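Intro to Still Life, Handout 2: Arranging a Tabletop
Instructor: Jadwiga Ziółkowski
Reading time: 4 minutes

Okay, before anybody sharpens a pencil, let's talk about the table. Last session most of you grabbed whatever was closest, bunched it in the middle and started drawing (I did exactly the same at school, so no scolding from me!). This time I want you to spend a good ten minutes just moving things around.

I like a white table against a pale wall for this, with only a few things on it. My favorite mix right now is a scrambled Rubik's cube, a cream puff, a toy waffle with cream and blueberries on top, a shallow gray dish and one green fruit. Something with corners, something lumpy, something fussy, something plain. They have no business being together and I love that. 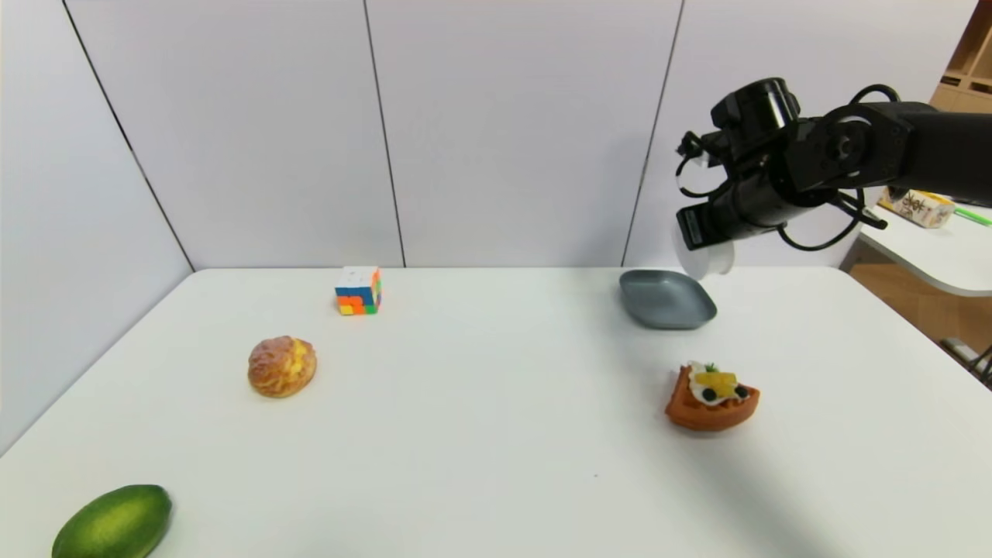
Start with the gaps

Draw the white spaces first. I mean it! Squint until the cube and the pastry go blurry, then sketch the shape of the tabletop between them. If every gap is the same size, your eye gets bored and wanders off to look at the wall. Push one thing toward the back edge and let another come so far forward that it runs off your paper.

Then look at the dish. An empty dish is an ellipse and a rim, pretty much. Set a low round white thing on it and suddenly you have rings inside rings, and every one of them has to tilt the same way.
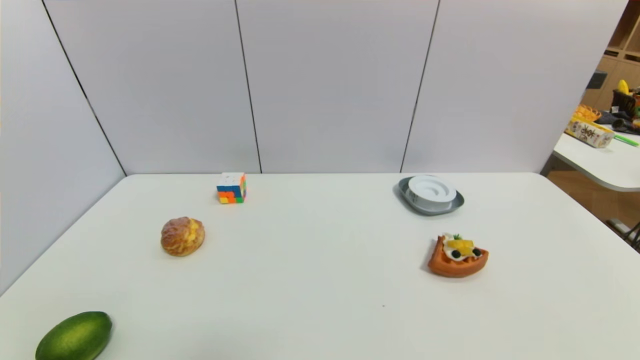 My advice is to draw the biggest curve lightly, all the way through, even the parts you'll erase later. Iwona Wysocka, who teaches the room 11 group, makes her students draw each ellipse three times in the air first. I laughed at this until I tried it.

White on white

Now the hard one. Take a roll of white tape, stand it up on its edge on the white table and see what you've got. Hardly an outline anywhere! You have to find it by its shadow, so go slowly and keep your pencil soft. The cube will tempt you with all that color. Leave it for last.
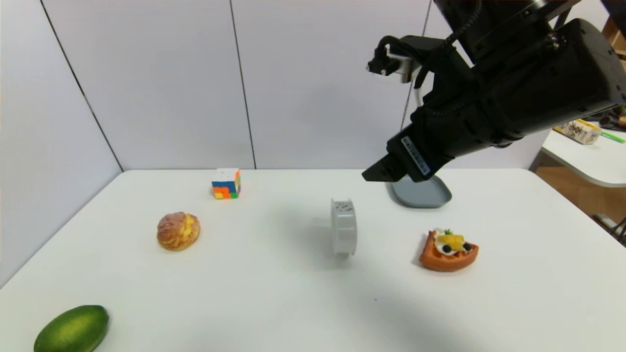

Tape roll at center, with the cube and cream puff to its left.

Once you have the shadow, compare it with the tape's own darker side. Which is grayer? Write it down in the margin if you can't decide.

Get down low and close

For your last sketch, pick one piece of fruit and get right up to it. Limes are great because the skin goes from deep green to yellowish where the light hits, and there's that little nub at the end to tell you which way it's lying.
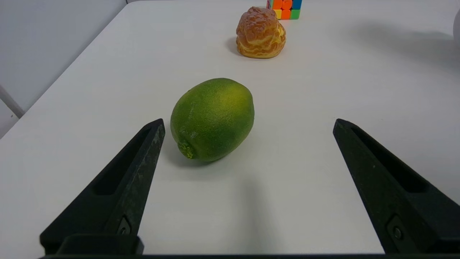 Don't draw every dimple. Put a few in where the light turns to shadow and leave the rest smooth. Anything behind the fruit gets softer lines and less detail, cream puffs included, however much fun that crackly top is.

For next time: two pages of thumbnails, no shading, and one finished drawing on the gray paper. Leave them in the tray outside room 10 before class.

Related handouts
Handout 1: Holding the Pencil Loosely
Handout 3: Cloth, Folds and Other Headaches
Color Mixing for Green Things

Questions? Ask at the Tulotport Drawing School office, room 606
© Tulotport Drawing School
Back to top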